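The Afternoon Shift at Gillmont

Once a year, in July, the automation shop at Gillmont opens its doors to anyone who wants to walk in. There is a sign-in sheet, a rack of safety glasses, and a table of lemonade. The rest of the building is work in progress, and most of the people who come are there to see the sorting benches at the back.

I got there a little after 1 p.m. and went straight to the office supplies bench, where two arms were handling highlighters, paper clips and a white organizer.
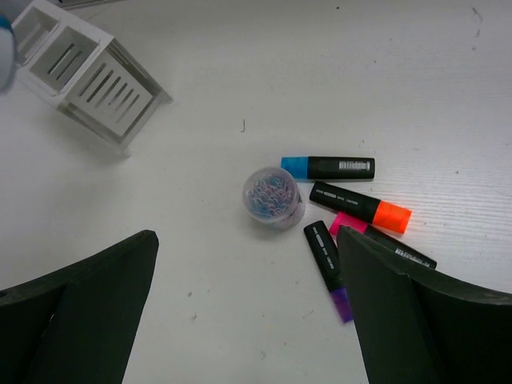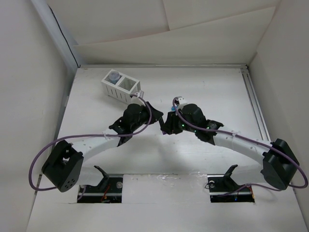 The shop is part of Lorkov, a company that packs mixed orders for schools and small offices. A mixed order is the hard kind. A carton of one product can be filled by machines that have been on the market for decades. A box with a few markers, a tub of clips and a pair of scissors is still put together by hand in most places, Lorkov's own warehouse included. The company has 80 people on its packing lines and says it can't find enough to cover August, when schools order everything at once.

The two-arm project is called Fosach. It began three years ago with a single arm, which could pick up a marker well enough but had trouble turning it around. An engineer on duty at the bench explained the problem using a pen from her pocket. If you pick up a pen by the wrong end, you pass it to your other hand without thinking. One arm has to put the pen down, back off, and try again from a different side. Two arms can do the pass in the air, at least in principle.

Getting that pass to work has taken up most of the team's time. Both grippers have to be in the same small space, and each has to know when the other has a firm hold. If the first lets go early, the marker drops. If it lets go late, the two pull against each other, and the object twists. The engineer said the second mistake is the one they worry about, as a dropped marker can be picked up again but a bent finger means an hour with a screwdriver.

A whiteboard near the bench listed the team's results. Over 700 tries in the spring, the best week had the arms finishing the whole task, from first pick to last item placed, a little more than half the time. Visitors asked about that number a lot. A man who runs a print shop wanted to know if he could buy one now. He was told no, and that it would be a while.

The pace is slow. I timed one marker at roughly 40 seconds, and a packer on the line would have done several in that time. The staff did not argue with this. They said speed is mostly a matter of settings once the motions are reliable, and that running fast today would only mean picking more things up off the floor.

Small items cause their own trouble. Clear plastic is hard for the cameras to judge, so an open tub has to be approached with care. Shiny caps throw back light. Paper clips hook onto each other, and the team has given up for now on taking single clips out of a tub. The tub is moved whole.

Across the aisle, a second bench run by Angelovski, the firm that makes Lorkov's shipping trays, was showing a simple belt with a stop gate. It drew a bigger crowd, mainly of children, who were allowed to press the button.

I also spent some time with two packers from the warehouse who had come over on their break. One has been on the line for most of her working life. She thought the arms were interesting and very slow, and she had a complaint about the trays, which she said are too deep for the short markers no matter who is doing the packing. The engineer wrote that down. The other packer asked who would fix the machine at night, and was told that two jobs of that kind would be posted inside the company first.

Tours run until 4 p.m., and the shop asks that groups larger than a family call ahead. Closed shoes are required. Parking is behind the building, by the loading docks, and the entrance is the gray door on the left.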